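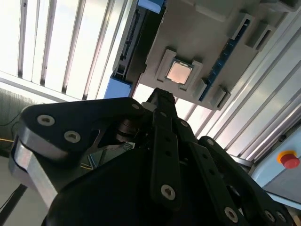 ok thread. rules we actually follow on the cell, as opposed to the ones in the binder. people keep asking and I keep typing it out from scratch

1/ background for new followers: we run robot cells that handle processors, sockets, clips, that sort of thing. small parts that cost a lot and bend if you look at them wrong. I do the safety and procedures side. Not the vision side, please stop sending me vision questions

2/ first rule, oldest rule. Nobody reaches in on a pause. Pause is a software state. Pause can un-pause. If a hand goes past the rails the cell is in a safe stop, and you know it is because you put it there yourself and looked at the light

3/ "but I'm only nudging the part" — no

4/ E-stop has to be reachable from where you stand while teaching. Your arm, your spot, this cell. Kulsoom Jatoi made us test this with eyes shut and half the team slapped the panel next to it. We moved two buttons that week

5/ and the e-stop is for emergencies, it's not how you end your shift. found one cell where it was getting hit every evening as an off switch. log was full of it. When a real one came up in April it took us ages to find the entry

6/ teach speed. Reduced speed any time a person is inside the guarding, written into the mode, not left to whoever has the pendant. If you want to see the path at full speed you step out, close up, and watch from outside like everybody else

7/ Rimantas Uibo asked why so strict when the arm is a small one. Small arm, yes. Still has fingers with metal on them and it doesn't know where yours are

8/ ok grippers. This is where I get boring

9/ fasteners. every screw on the gripper gets a paint mark after torque and the mark gets looked at before first run of the day. Looked at, not "assumed ok because it was ok Friday". A backed-out screw over an open socket is an expensive noise

10/ same with fingertips. textured tips wear. we log cycles and swap at 4,000, doesn't matter if they look fine. They always look fine

11/ somebody will reply that 4,000 is too low. might be for you! it's our number for our parts. get your own number by testing, dont copy mine off a thread

12/ grip force. Start low and go up until it holds. Everyone does it the other way round, starts high because dropping is embarassing, then wonders about marks on the heat spreader

13/ fixtures: if a part can go in two ways it will go in the wrong one. Key it. Normunds Jaunzems spent a whole afternoon on a "calibration problem" at the Oltirport site that was a fixture seated a hair proud on one side. Nothing wrong with the calibration

14/ so now: check the seat by hand, THEN touch off, THEN run. in that order. it's printed on the cell

15/ static. Strap on before you handle a processor, strap off before you walk away (ask me how I know). Check the strap with the tester each morning, write initials. No initials, no run. I've sent home perfectly good schedules over this and I'll do it again

16/ cables. Route them so the arm can go through its full range without pulling or rubbing anything. Full range, meaning where it COULD go, not only where todays program sends it. Programs change on Monday and the cable is still where you left it

17/ walk the floor side too. A cable across a walkway gets covered or lifted before power on

18/ light. Underrated. If you have windows near the cell, write down what the blinds are doing when you do your trials. We had a good run in the morning and garbage after lunch, same program, same parts. Now blind position is a line on the trial sheet

19/ (Sarmīte Kütt wants it on record that she said this first. it's on record)

20/ program changes. one change at a time, one person's name on it, dry run with no part before a run with a part. I don't care if it's "just a waypoint". It was just a waypoint at Nustach and they bought a new fixture

21/ 40 clean cycles with a scrap part after any change to the gripper, program or fixture. Then a good part. If cycle 39 fails you go back to zero, no discussion, go get coffee

22/ risk assessment. Yes the document. Redo it when the TOOL changes, not only when the robot changes. New gripper = new pinch points = new assessment. This is the one I see skipped most, including by people who should know better, including me once

23/ near misses: write them down the same day. Ours is a paper sheet with 5 boxes because the web form had so many fields that people quit halfway. reports went way up. Teófilo Alvarado reads them out on the Monday call, no names attached

24/ do I think you need every one of these on every cell. No. Do the assessment and it'll tell you. But 2, 6 and 22 I wouldn't trade away for anything

25/ someone at Nileo asked for the checklist as one page. cleaning it up, will post when the wording is less angry

26/ oh and label your spare fingers left and right. please

27/ correction to 10: cycles since last swap, not total cycles on the gripper. two people have asked already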